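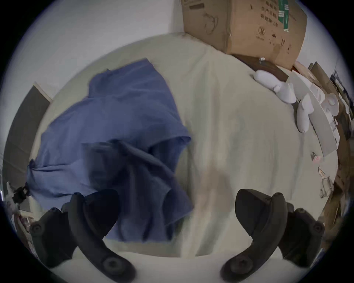

Wenjie Tan says we serve the best bean soup in Corkbridge and that the chairs are a punishment. She has said both of these things online, in person, and once through the mail slot before we opened, and when we asked if we could put her on the About page she said only if we kept the part about the chairs. So that's where we begin.

We are Nenska, a soup and dumpling place in the lower end of Corkbridge, between the shoe repair and a building that has been "coming soon" for as long as we've been here. We cook lunch and early dinner. We have one kitchen, one room, one long bench, and the chairs.

How we got started

Margit Orbán and Spyros Vlachou met working the line in a hotel restaurant where the soup of the day was decided by what was left over from the day before, and the day before that was decided the same way. Margit had opinions about this. Spyros had the same opinions but quieter. They talked for a couple of years about opening a place where soup would be the point of the meal instead of the thing you got while you waited for the point of the meal, and then a lease came up that was cheap for reasons that became clear the first time it rained.

The room is 600 square feet, kitchen included. The landlord called it "intimate." The previous tenant sold aquariums, and for the first winter there was a corner by the restroom that smelled like one. We've since replaced that part of the floor, along with most of the other parts.

Opening money was tight. Margit sold her car. Spyros sold a motorcycle he describes as a classic and Margit describes as a pile. The stove came from a school cafeteria, and the man who delivered it wanted to know if we had measured the door. We had measured a door. We spent 2000 dollars that month on taking out a window and putting it back, and the stove has been exactly where it is ever since, including the time we wanted to paint behind it.

The name is the word Margit's grandmother used for the last ladle in the pot, the one with all the good stuff in it. We've never met anyone outside the family who knows the word, and Margit's aunt claims it was the name of a neighbor's goat. We had already paid for the sign.

What we cook

The menu is short, and it fits on one side of a sheet of paper with room left over for a note asking you to please close the door all the way.

There are three soups every day. The bean soup is always one of them: smoked pork hock, brown beans, carrot, parsley root when we can get it and parsnip when we can't, sour cream at the end if you want it. There's a vegetable version that we make in its own pot with its own spoon. The second is usually something Greek-ish from Spyros, most often the lemon chicken, which people order when they have a cold and then keep ordering for months after the cold is gone. The third changes. It has been sorrel, fish with paprika, tomato with rice, and for one brief and regrettable stretch in May, a chilled cucumber soup that Spyros still defends.

Dumplings come boiled or fried. The fillings are potato and onion, pork and cabbage, and mushroom. We used to have a fourth filling, plum, and we will have it again whenever plums are worth eating, so please stop writing to us about it in February.

Then there's Muli, our hot pepper relish, which comes in a small dish with everything whether you asked for it or not. Elibariki Shemweta makes it. It's got red chilies, carrot, vinegar, garlic, and something he adds last with his back turned. He says it is medium. Please bear in mind that he is a man who puts it on toast.

We bake one kind of bread, a dark rye with caraway. If you don't like caraway, we have crackers, and we will bring them to you without comment.

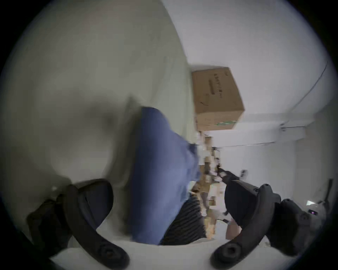 Who's here

Margit runs the kitchen in the mornings and writes the menu. She tastes everything before it goes out and has sent back her own food. If a soup comes off the menu at noon with no explanation, she's the explanation.

Spyros does the stocks, which start before dawn, and so by the time you meet him he's had a full working day and may be leaning on something. He also does the books, the plumbing, and the music. Complaints about the music can be given to him directly. He enjoys them.

Elibariki came to us to wash dishes for the summer and was making half the menu by the fall. Apart from the relish he's in charge of dumplings, and he folds them faster than the rest of us put together. We have tried to learn his fold. Ours open up in the water and become a different dish, and on those days that dish is the staff lunch.

Kanini Lukumay looks after the front: the counter, the phone, the bench, the line when there is one. She remembers what you had last time and will tell you if you're in a rut. She's also the reason there are flowers, and the reason we no longer answer reviews ourselves. (There was a thread. It's been taken down. We maintain that a soup can't be "too wet.")

Everyone who works here gets the same share of the tips, kitchen and counter alike, and everyone eats before we open, sitting down, at the bench. That second rule was Margit's, and came straight out of the hotel years, when lunch was a bread roll over a trash can.

Things we're particular about

Stock is made here, from bones and vegetables, and it takes as long as it takes. When we run out, we're out. We could stretch it with powder and most of you would never know, except that Spyros would, and he'd be unbearable. 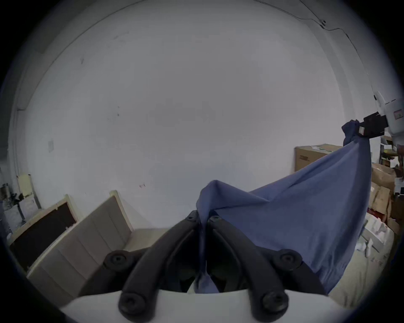
We buy our pork and chickens from a farm up the valley that's been very patient with our handwriting. Beans come dried, in sacks, and get soaked overnight. The rye flour is from a mill two towns over, and every so often the grind changes and the bread comes out flatter for a week. We sell it anyway, a little cheaper, under the name Flat Bread Week.

The soup comes out hot, and by hot we mean give it a minute. Lukewarm soup was the reason for more than one of Margit's resignations.

We don't do substitutions inside the dumplings, for the simple reason that they're already closed.

We don't take reservations either. There isn't anything to reserve. If the bench is full, Kanini will give you a cup of broth to hold while you wait, and several people have told us they now come for the broth and leave when a seat opens up.

Arow, our other thing

A while back we took on the narrow space across the alley and called it Arow. (Yes, one R. The sign painter charged by the letter, and we thought it looked continental.) It's a counter with a window, no seats, and it sells what travels well: fried dumplings in a paper boat, rye by the loaf, jars of Muli, and frozen soup to take home. We had figured on selling about 100 loaves in the first month and were badly wrong, in the direction that meant nobody at Nenska had bread with their lunch until we bought a second oven.

Jars of Muli can go home with you as long as we have jars. Bring the empty one back and we'll knock a bit off the next. Bring back an empty jar that isn't one of ours and Kanini will accept it politely and put it on the shelf with the others.

Arow keeps later hours than we do, mostly for people coming off the evening train who've just learned that everything else in this end of Corkbridge closes early. The window shuts at nine, or when the dumplings are gone.
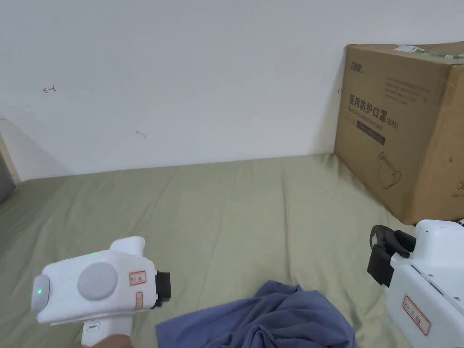 We're also asked if we'll be opening a third place, usually by people with a space to rent. For now, no. Two kitchens and an alley are plenty, particularly in the rain, when the alley becomes more of a stream and the bread has to cross it under an umbrella.

Cooking classes

In the slow part of winter we close the dining room in the evening and teach dumplings. Elibariki runs it, with Margit wandering through to disagree about onions. You'll make dough, you'll make a filling, you'll fold, and you'll eat whatever you made in whatever shape it ended up. It's a small group, because of the 600 square feet, and spots are posted on the board by the register. Kids are welcome if they can reach the table. They tend to be better at the fold than their parents, and we've stopped pointing this out.

About the chairs

They came with the aquarium shop. We don't know what an aquarium shop was doing with them. We've looked into new ones, and every time we've had the money in hand something else has broken first: the hood, the dishwasher, the walk-in, the dishwasher again. Wenjie has offered to start a fund. In the meantime the bench has cushions, and regulars know to head for it. If you do get a chair, lean slightly left.

Find us

Nenska is at 149 Lower Mill Street, Corkbridge. Arow is behind it, through the alley, under the light. There's street parking if you're lucky and a lot behind the library if you aren't. The door has one step, and we keep a ramp just inside, so knock on the glass or call ahead and one of us will bring it out.

For large orders, please call the day before, in the afternoon if you can. Mornings you'll get Spyros, who'll say yes to anything and write it on his hand.

Allergies: tell whoever is at the counter. There's wheat in the dumplings and the bread, dairy in a fair amount of the rest, and we share one small kitchen, so we'll talk it through with you and we'll say so if we don't think it's safe. The ingredients for each soup are on a card by the register. The card for Muli is missing one ingredient, and Elibariki will whisper it to you if you have an allergy and promise to keep it to yourself.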